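Home | Meetings | Build Log | Tool Rota | Membership | Contact

We use cookies to remember your visit and to count our readers. Accept | Only necessary | Read more

Wevwood Shared Workshop
Minutes of the arm group, August meeting

Held on Tuesday in the back room, start 7.15 pm.

Present: Dorothy Garside (chair), Natalie Holroyd, Jordan Whitlock, Jordan Sugden, Makumora (minutes).
Apologies: Lionel Greenwood, who is at his daughter's house until the end of the month.

As we have two Jordans, I write Whitlock and Sugden in these minutes. I hope they do not find it impolite.

1. Minutes of the last meeting

Accepted with one correction. In item 3 I wrote that Sugden had broken the shoulder bracket. He asked me to write that the bracket was already cracked when he took it from the shelf. Natalie agreed that she had seen the crack before. The correction is made.

2. Matters arising

The second power supply has been returned to the supplier and the money is back in our account. Dorothy has the receipt.

The label on the emergency stop button is still missing. Whitlock will make a new one on the engraver before the next session. It must be readable from the door.

The question of the key to the metal cupboard was discussed again. There are two keys and both were at one time in the same coat. It was decided that one key hangs on the hook inside the office and the other stays with Dorothy.

3. Mechanical work

Whitlock reported on the wrist joint. He has taken it apart, cleaned the old grease out and put it together with a thinner washer. The play in the joint is now much smaller, but when the arm is stretched out fully it still drops a little at the end. He thinks the belt in the elbow is the cause and not the wrist. Natalie does not agree. She believes the wrist motor is too weak for the new gripper, which is heavier than the old one. They will measure it together with a weight on a string before anybody orders parts.

The new gripper fingers are fitted. The screws of the linkage came loose twice during the first evening. Sugden put thread glue on them and they have stayed tight through all the tests until now. He asks that members do not tighten them further with the long key.

The base plate is fixed to the bench with four bolts. Dorothy asked if the bench itself can move. It can, if a person leans on it. Whitlock will screw the back legs to the wall, after he has asked the landlord.

4. Software and recording

Natalie has moved our programs to the newer computer. It starts faster, and the pictures from the wrist camera come without the long delay which we had in July. She has written a page with the commands and taped it to the side of the screen. Please do not write on it with pen, she has the file and can print a corrected one.

We now store every practice run in a folder with the name of the person who drove the arm. Some members have used their nickname and one folder is called "test test new". Natalie asked that we use the first name and the surname. For the two Jordans this is even more important.

The disk will be full before the winter if we continue like this. Sugden proposed to delete all runs in which the arm did not pick up anything. Natalie was against it, as she wants to compare the failed runs with the good ones. After a longer discussion it was decided to keep everything for now and to buy a disk from the workshop fund. Whitlock will ask at Follik what they have in stock.

5. The picking task

This was the main item and took most of the evening.

At the last meeting we chose to practise with small things from the workshop, put in a basket and taken out again. The long aim is that the arm can tidy the end of the packing bench after an open day. Dorothy reminded us that this aim is still far away and that members of the workshop should not be promised anything.

Sugden explained how he drives the arm by hand with the small controller. He comes from above, with the gripper wide open, and goes down slowly until one finger is inside the rim of the basket. The rim is thick and braided, so there is not much room between it and an object which lies close to the wall. The tape roll is the most difficult of our objects for this reason. It lies flat, and both fingers must come down next to it at the same height. 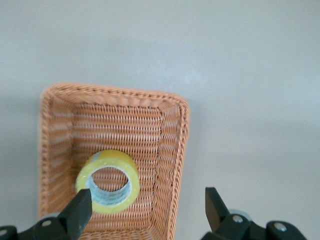

Whitlock asked whether we should first push the roll to the middle of the basket with one closed finger and then open and grip. Sugden has tried this on two evenings. In his opinion it works when the push is very slow, but the woven bottom is not smooth and the roll sometimes stops on it and then jumps. Natalie suggested to grip the ring from one side, with one finger in the hole of the roll and the other finger outside. Then the gripper does not need to open so wide. Everybody found this worth trying. The finger tip may be too broad for the hole, so Whitlock will measure both.

Natalie also raised the matter of the light. The strands of the basket are glossy and give bright stripes to the camera, and she is afraid the program will learn the stripes and not the tape. Sugden offered to bring baking paper to hang in front of the lamp. Dorothy allowed this on the condition that the lamp is the LED one, and that the paper does not touch it.

Decided:
- Practice continues with the tape roll only, until the next meeting.
- Sugden and Natalie each make 18 runs with the side grip.
- The basket is turned a little between the runs, by hand, with the arm stopped.
- No other objects are added before the results have been looked at.

6. Safety

A visitor put his hand over the bench while the arm was moving. Nothing happened to him, but Dorothy was not pleased. From now on there is a line of red tape on the floor, and visitors stand behind it. The person who drives the arm is also the person who holds the stop button. If this person wants to drink tea, the arm is switched off first.

7. Any other business

Lionel sent a message that he has a spare camera stand from Naylor and we can have it without payment. Accepted with thanks.

Whitlock asked for a shelf. Postponed.

8. Next meeting

Same room, same time, second week of September. Natalie will bring the results of the runs. The meeting closed at 9.05 pm.

Comments (4)

Lionel Greenwood
Thank you for the minutes, very clear. The stand is in my garage behind the bicycles. Sugden can fetch it, my neighbour has the key.

Jordan Sugden
Thanks for correcting the bracket thing. I'll go for the stand at the weekend if someone can lend me a car.

petra_lathe
We had the same sag in our arm at my old makerspace and there it was the elbow belt. Check the tension with the arm warm, after half an hour of running.

Jordan Whitlock
Measured tonight. The finger goes in the hole, but only just, and only if you come in straight. Landlord says yes to the screws in the wall.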